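Start on the tablecloth as soon as the table is cleared. Most stains that turn out to be permanent had a night to dry first.

## Before you wash

Shake the cloth outdoors, then lay it flat and go over it in daylight. Drink spills can dry nearly clear and turn yellow months later, so feel for stiff patches as well as looking for color. Mark each one with a safety pin.

Check the label. Cotton and cotton blends can take water at 40°C. Linen with colored stripes should go cooler the first time, as some dyes run.

## Sweet drinks and tea

1. Rinse the spot from the back under a cold tap.
2. Mix 3 spoonfuls of white vinegar into a cup of cold water and dab it on.
3. Leave it for 15 minutes, then rinse again. 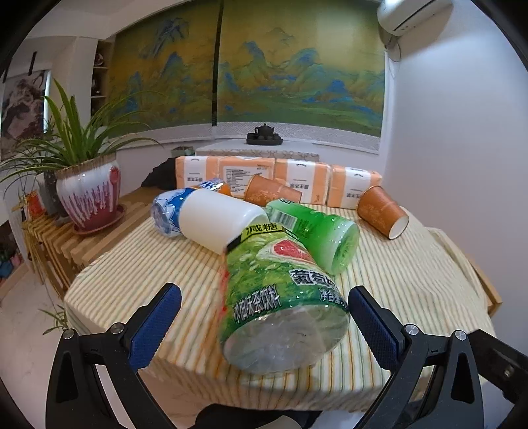 Don't rub. Rubbing pushes sugar into the weave and roughs up the threads, and the patch will look dull even when it is clean.

## Grease and wax

Work a drop of dish soap into grease with your thumb – plain soap does as well as anything sold for the purpose. I have used Elent stain bars and they are fine, but they need a long rinse. For candle wax, put the cloth in the freezer, crack the wax off, and iron what remains between two sheets of plain paper.

## Washing and drying

Wash the cloth alone or with napkins, on a normal cycle with no softener. Softener leaves a film that makes the next spill harder to get out. Take the pins out first.

Hold the marked spots up to a window before drying. If a stain is still there, treat it again and rewash. Dryer heat will set it.

Hang the cloth over two lines and iron it slightly damp, from the middle out. Store it rolled – folds kept all winter turn into lines that no iron will shift.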